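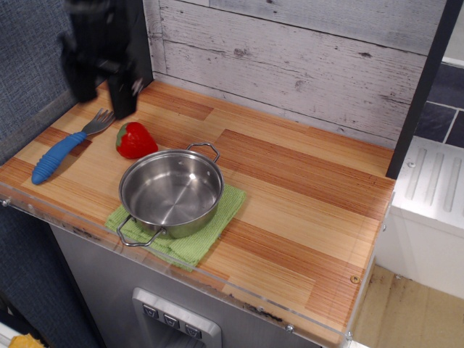
I have now spent 14 evenings driving a robot arm around a toy kitchen, and I would like to report that I'm getting good at it. Not great. Good! On Saturday I got the strawberry into the pot on the first try, four times in a row, and I made Riku come over from the next room to watch the fifth one, which I dropped.

Some catching up for anybody who only reads this for the bread posts. Since April I've been helping out in the evenings on a project called Brikis, where we're teaching an arm to do small kitchen jobs by doing the jobs ourselves, through the arm, over and over. You hold a controller, you move your hand, the gripper moves the same way, and everything gets saved: the camera pictures, where every joint was, when the fingers opened and closed. One run through a job is a demo. The goal for the first round is 2,000 demos, and then Yaneth Huanca trains a model on them and we find out what we've taught it.

The job I've been on is called "strawberry in pot," and the thing I love about it is how much there is to learn in something so small. The strawberry is a shiny toy one with a little green cap, and shiny toys are slippery. If you come at it from the cap side it squirts away from you like a watermelon seed. If you come straight down with the fingers on either side of the fat part, and you close slowly, it's yours. I must have known this with my own hand since I was two years old. With the gripper I had to learn it all again, and it took me most of the first week.

Then there's the pot. It's a real metal one, small, with a wire loop handle on each side, and those handles are where my demos went to die. The strawberry likes to end up right behind one of them. So you're reaching into a narrow gap with fingers that are wider than you think, and if you brush the handle on the way out the whole pot swings around. We put a folded green dish towel under it and that helped a lot — the pot stays put much better now, and when I do bump it the noise is a lot less embarrassing.

The fork is there to be ignored. I like the fork. It has a chunky blue handle with ridges on it, and it gets moved to a new spot between demos, along with everything else, so that the model doesn't decide the strawberry is always just to the right of a fork. Yaneth is very firm about this. In my first batch I got into a groove and kept setting things back where they'd been, because it felt tidy, and she very kindly threw out all 8 of those demos and showed me how to scatter things properly. Put the strawberry somewhere that annoys you, she said. I've thought about that a lot since.

What I didn't expect is how much of my own style goes into it. Zuzanna Kubiak drives too, on different nights, and you can tell our demos apart with the names hidden. She goes fast, stops hard above the strawberry, and drops straight down. I come in on a long curve and hover, because I'm nervous. The two of us sat down to talk about whether that matters, and the answer seems to be that a bit of variety is fine but hovering is not. If I spend three seconds doing nothing over the counter, the model can learn to do nothing over the counter too. So I've been practicing not hovering! I count under my breath: over, down, close, up, across, open. When it goes well it feels like playing a phrase on the piano.

A few things I'd tell a new driver, mostly things I got told myself:

Watch the fingertips and forget about the rest of the arm.

If you miss, go back up and try again smoothly. Yaneth keeps the ones with a clean second try, and she says they're some of the most useful.

Let go low. A strawberry released from up high bounces off the bottom of the pot and right back out.

Stop when your shoulders are up by your ears.

Next up is the fork itself, which has to go into the pot handle first, and Zuzanna says it's much harder since you have to turn the wrist over halfway. I tried it once at the end of the night and got it hung up across the rim, and I can't wait to try again. I'm back on Thursday at seven.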